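Category: Teaching by demonstration > Teleop and hand guiding
Started by Yi-chun Ko, Mon 24 February

Hand guiding or remote for a bendy plastic part?

Yi-chun Ko wrote:
Hello all. I am teaching our arm to take hold of a thin curved plastic cover at the rim and bring it to a fixture. The cover is not stiff, so it gives a little when it is gripped. I have recorded 103 demonstrations by remote control with the Nava handset, and the trained policy is still weak at one moment, the closing of the gripper on the rim. The approach is good and the carrying is good.

My colleague wants me to throw everything away and begin again by hand guiding. Before I lose another week I would like to hear from people who tried both for soft parts.

shadi_hattar wrote:
I would go with your colleague. When you push the arm with your own hands you feel the rim arrive. With a handset you feel nothing, so you close too early or you press too deep, and the robot learns both habits. We did a similar job with film trays at Cinmont last August and changed to hand guiding after 12 bad days.

Paora Rakena wrote:
I don't agree with this, sorry. In hand guiding your arms and sleeves come into the camera view, and later the policy must work without them. Also, many people push the wrist in a way the motors would never move it. Remote is slower to learn for the operator, but the recording is cleaner. How many of the 103 did you do yourself, Yi-chun? If there were several operators I would look there first.

Yi-chun Ko wrote:
We were 5 operators, so maybe this is part of it. I did not think to keep the names with the recordings, but I can find most of them from the shift list.

I looked again at what the wrist camera gives us near the rim. The cover is dark grey and dull, with small white specks and scuffs, and it takes up a great part of the view. Behind it there is a bright light strip. I was always watching from the side when I drove the arm, so I never worked from this view. 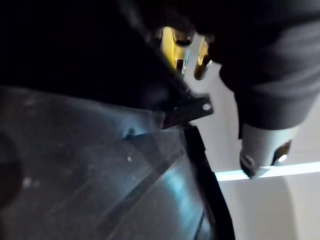

Paora Rakena: then drive from the wrist view and nothing else. If the operator sees more than the policy sees, you are teaching it decisions that it has no way to make. Put a screen next to the handset and turn your chair away from the cell.

shadi_hattar wrote:
On this point he is right, I admit. But I still say the wrist view cannot tell you how hard you press. Does your gripper give the motor current? Record it with the pictures, even if you don't use it at first.

Yi-chun Ko wrote:
It does, we only never saved it. I will add it tonight.

Jad Karam wrote:
You can also mix. We keep the long moves from remote and record only the last short part by hand guiding, with the operator standing behind the arm. The joining point needs care – choose a pose where the arm is standing still, otherwise you get a small jump there and the policy copies the jump too.

Paora Rakena wrote:
Mixing makes two styles in one data set. I have seen this go badly.

Jad Karam wrote:
And I have seen it go well, 3,975 recordings in our case. It depends on the part.

Yi-chun Ko wrote:
Thank you all. I will first do a new set by remote, one operator, wrist view only, with the current saved. If the closing is still bad I try the way of Jad. I keep the old set on the disk for now, my colleague does not need to know.

Contact the moderators | © Brirnis Forums | Back to top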